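On the Crediting of Rhythms in the Majumder Reissue Series

Readers of this blog will be aware that the Famness label has begun to reissue the Majumder catalog of rocksteady and early reggae singles. The second volume was released in October. I have now listened to it in full on several occasions, and I wish to set out my views on one matter in particular: the manner in which the label credits its rhythms, and what that manner means for collectors, selectors and the families of the players.

I should first state my interest. I have collected Jamaican seven-inch singles for most of my adult life, and I have contributed label scans to reissue projects in the past. I did not contribute to this one. I purchased both volumes at the ordinary price from the record counter at Draltside.

The music itself requires little defense. The second volume runs to over 90 minutes and is well sequenced. Side one opens with vocal group material, proceeds through a run of organ instrumentals, and closes with a deejay cut that I had previously heard only on a worn cassette. The transfers are clean without being thin. Bass is present and correct, which cannot be said of every compilation in this field, and the surface noise that remains has been left alone where its removal would have dulled the hi-hat.

The difficulty lies in the booklet. Each track is credited to its vocalist, its producer and its year of release. The backing band is given where it appeared on the original label. Where the original label gave no band, the booklet gives none either, and the words "studio musicians" are printed in their place. The same phrase occurs on page after page. A listener who did not know better would conclude that these records were played by persons of no account. 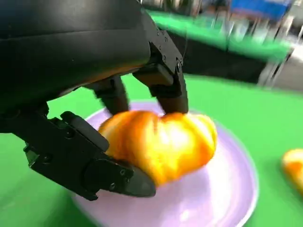

One reader commented under my notice of the first volume that this criticism is unfair to small labels. A blank credit, the comment went, is at least an honest blank, and a guess printed in a booklet will be copied into every database within a week. The reader had seen a trombone solo assigned to the wrong player in this way and had spent a good part of a year trying to have it corrected.

I accept the force of this. Errors in discography are hard to remove once they have been set in type. However, there is a considerable distance between a guess and a properly qualified attribution. Bass players in this period had distinct habits. Drummers tuned their snares in ways that can be recognized from one session to the next. When three experienced listeners agree independently on an organist, the booklet may reasonably say so, provided that it also says on what basis the name is offered. The word "attributed" has served the other arts for a very long time.

There is a further point concerning the rhythms themselves. In this music a single backing track may carry several songs. It may be voiced by a singer at first, then by a deejay, then issued as an instrumental with a saxophone laid over it, and revived again by another producer when fashions change. The Majumder singles contain many such families. On the second volume alone, the same rhythm supports the fourth track and the ninth, and the booklet does not mention it. A cross-reference would have taken up one line. It would have told a new listener more about how this music was made than the whole of the introductory essay, which dwells at length on sleeve design.

I raised the question with Famness in writing shortly after the first volume appeared, and I received a courteous reply. 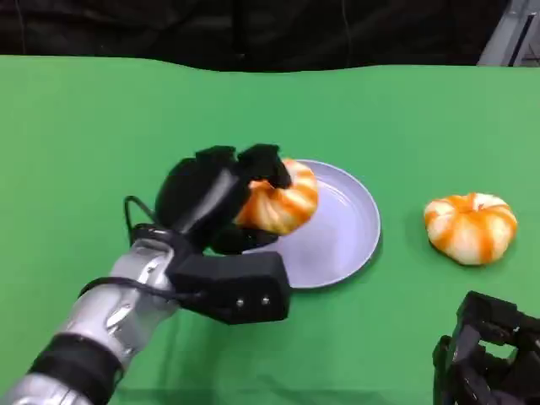

The position of the label, as set out in that letter, is that the booklets are meant "for people hearing these songs for the first time, and a page full of maybes will put them off." The letter went on to say that a fuller session listing might be placed online at a later stage, if there proved to be a demand for it.

I would respectfully suggest that the demand exists. I would also suggest that new listeners are less easily put off than is supposed. My own introduction to rocksteady came through a compilation with closely printed notes on both inner sleeves, many of them hesitant, and it was the hesitations that sent me back to the record shop. A name with a question mark after it is an invitation to listen again.

As for the promised online listing, I remain cautious. Such pages have a way of vanishing when a domain lapses or a distributor changes hands. The notes to the Brondby compilations were handled in this fashion, and they can no longer be found at the address printed on the sleeve. A buyer who comes to those records now has the music and a dead link.
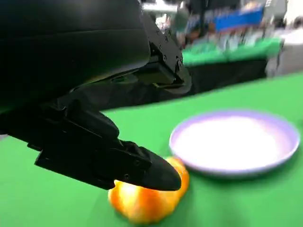
In the meantime I have begun a listing of my own. It covers the Majumder singles to which I have direct access, at present 121 of them, and records for each the matrix number, the label credits exactly as printed, the known versions of the rhythm and any attribution that I consider sound. Attributions are marked as such. Where two sources disagree, both are given. I have made no attempt to settle disputes over dates of recording, a subject on which the surviving paperwork is poor and memories differ in good faith.

The work is slow. Blank-label singles present the greatest trouble, and a number of them have been set aside until a second copy can be compared. I have also left out the later pressings made for export, some of which carry altered titles – and in one instance the wrong singer altogether. These will be taken up separately if time allows.

I would ask readers who hold copies to check the run-out area under a strong lamp before writing to me. Scratched numbers are often misread, in particular where the first digit stands close to the letters. A plain pencil rubbing on thin paper is acceptable. Photographs of the label should show both sides of the disc, and I would be grateful if they were not altered in color, as the shade of the paper is sometimes the only means of telling one pressing from another.
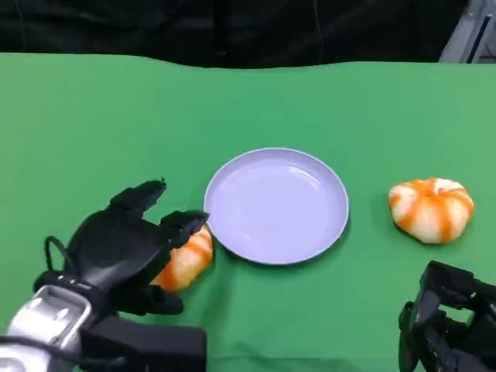

Should a collector who already owns the original singles purchase the second volume?

On balance a purchase is justified. The deejay cut that closes side one is scarce in any condition, and two of the instrumentals are taken from sources better than any copy I have heard. The collector will learn nothing from the booklet that is not already printed on the labels, and should buy with that in mind.

A third volume is said to be in preparation. I have been told that it will draw on the slower material, including several of the love songs that did well in dance halls but were little noticed on the radio. I have written to Famness again, offering the relevant part of my listing without charge and asking only that qualified attributions be printed as qualified. I shall report the answer in this space when I have it. Corrections to the listing may be left in the comments below, with matrix numbers wherever possible.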